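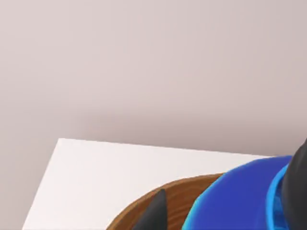

Posted by Canan Tekin in April

I have been told three times now that simulation is the cheap part. Firdevs told me, a man with a very good jacket at an open evening told me, and the Greneck manual tells me on its second page, in a box with a light bulb next to it. Build the arm, it says, and while you wait for the parts you can already be training it on your computer, for free, in your pajamas.

I'd like to report on the free part.

Some background for anyone who came here for the bread posts. Since the winter I've been putting together a small robot arm at Illden, the shared workshop behind the tile place on Karakaya Street. Firdevs Gökçe had the bench next to mine and was finishing a loom, and she is the one who talked me into it, so any complaints about the lack of bread should go to her. The arm is a Greneck kit, bought used and then mostly bought again new, piece by piece. Total so far is $1,699. That counts two shoulder motors (the first one got hot and smelled like a hair dryer with hair in it) and doesn't count the power supply I already had, or the gas.

The goal is modest. I want an arm that can put things away on a kitchen counter. Bowls, mugs, the kettle back where it lives. I'm not expecting dinner. I have seen the same videos you have, where the robot folds a shirt and everybody claps, and I always want to see the other end of the room, where the pile of shirts is.

So, the simulator. I'm using Camer, which a lot of people at Illden like and which I like about as much as I like any software that has a splash screen. You pick a kitchen, you scatter objects on a counter, you drive the gripper around with whatever controller you have, and it records what you did. Do that enough times and you have something to train on. The install took me a whole evening and most of a second one. My laptop is old, and it wants you to know that. The fan runs so loud that I moved the thing into the hallway and ran a long cable under the door, where I have tripped on it more than once.

Then you need demonstrations. I have 1,172 of them now. I know the number because Camer shows it to you at the end of every session with a little burst of confetti, as if you had closed your rings. Each one is me, hunched over, trying to get two black fingers around something round and shiny without shoving it into the wooden bowl. It's a strange way to spend a spring. My thumbs hurt. I started out doing them carefully and by the fourth evening I was doing them like somebody stuffing envelopes, and I suspect the robot is going to learn from the envelope version.

That part bothers me more than I expected. Everyone talks about the data as if it were flour, so many pounds of it, and the more the better. But mine has moods in it. There is a long stretch where I come at everything from the left for no reason other than that I was holding the controller with my knee up. When I train on it, I assume the arm will come at everything from the left too. I asked on the Camer forum whether I should throw those out, and got two answers, one yes and one no, both very confident, and then the thread wandered off into graphics cards.

What sold me on the idea, to be fair to it, was how good it looks. I expected gray boxes. What I got was a nicer kitchen than mine. There's wood grain on the bowl. The light is soft everywhere, the counter is spotless, and the walls are a kind of dusty pink that I would have paid someone to mix. I caught myself one night dragging the view around just to look at it, and then I caught myself thinking about paint.

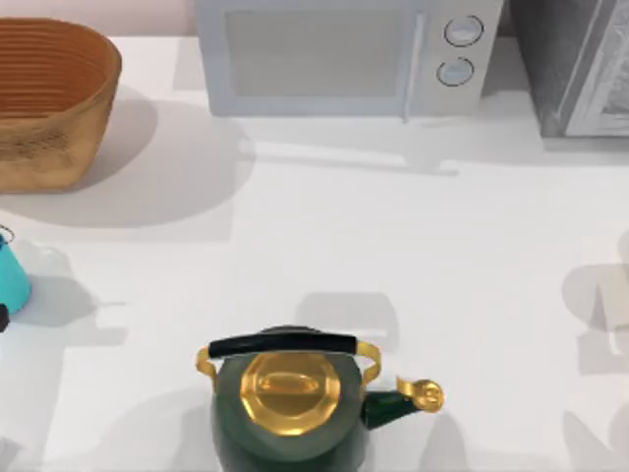
And I think the looks are where I got fooled, a little. A green kettle with a gold lid feels like a real kettle, so you believe in its weight. You believe in the handle. But the weight is a number somebody typed in, and so is the friction, and when I went looking for those numbers I found that a good many of them were the same number. The mug and the basket, as far as the physics cared, were made out of the same stuff. I changed a few by hand. I put my own kettle on the bathroom scale (it didn't register), then on the kitchen scale (it covered the display, so I had to read it by leaning over with a flashlight), and typed in what I got. Firdevs says there are tables for this. I'm sure there are tables for this.

The other thing is the counter. All that open white space! My counter has a toaster, a phone charger, mail, a jar of pens, one onion, and a cutting board that leans on the wall and slides down if you look at it. I tried to add clutter in Camer and you can, but it's tidy clutter. It sits there with polite gaps between the pieces. I couldn't find a setting for "onion."

So here is how the first real trial went. I had trained on the whole set overnight, hallway fan and all, and brought the laptop down to Illden to try it on the real arm with a real counter, meaning a door on two sawhorses with a white sheet of shelf paper stuck over it. I bought a bowl from the thrift store. I borrowed a mug. I ran it 16 times. It picked up the mug on 3 of them. On one of those it then carried the mug in a wide, thoughtful curve and let go of it over the floor. The mug was Firdevs's, and she has been decent about it.

The rest of the runs were all the same kind of failure. The arm goes to where the mug nearly is, closes its fingers with great confidence, and lifts up nothing. Then it goes and sets the nothing down in the bowl. In the simulator it would do that perhaps one time in five, and I had decided one in five was fine.

I know what the enthusiasts will say, because they've said it to me already. More variation. Randomize the lights, randomize the wall, randomize the weights, move the camera a little every time. Fine, and I'll do it, and I can see why it ought to help. But notice how the free thing keeps growing. First it was a few hundred demonstrations. Then it was a thousand. Now it is a thousand with the colors scrambled, plus "a bit of real data to close the gap," which as I understand it means standing at the sawhorses doing by hand the very thing I was told the simulator would save me from.

I did get one useful thing out of all this, and I'd feel mean leaving it out. Driving the simulated gripper for that long taught me that my finger tips were wrong. They were the flat ones that come with the kit, and glossy curved things kept squirting out from between them on the bench. In Camer I could swap tips in a minute and see what the narrower ones did, and they got in beside the rim of a bowl much better. I printed a set, glued on strips cut from a rubber jar opener, and the real arm can now hold the real bowl as long as I put the bowl there myself. That would have cost me weeks of printing and swearing otherwise. So the simulator is a decent place to try out fingers. I'm less sure it's a place to learn kitchens.

Next up is the camera mount, which currently droops. I set it straight in the morning and by the afternoon it is looking at the sawhorse. It's possible that a good part of my failure is just the droop, and that I've written this whole thing against Camer when I should have written it against one bolt. I'm going to replace the bolt with a longer one and a locking nut, run the same set of trials again with a mug I own, and put up the results whichever way they go.

If anyone has a Greneck wrist that doesn't click when it turns past center, please tell me what you did to it. The manual says the click is normal. There is a light bulb next to that one, too.

Share this post | 16 shares | 3 comments

Get new posts by email. You can unsubscribe at any time.

This site uses cookies to remember your preferences. By continuing to read you agree to their use. Accept | Settings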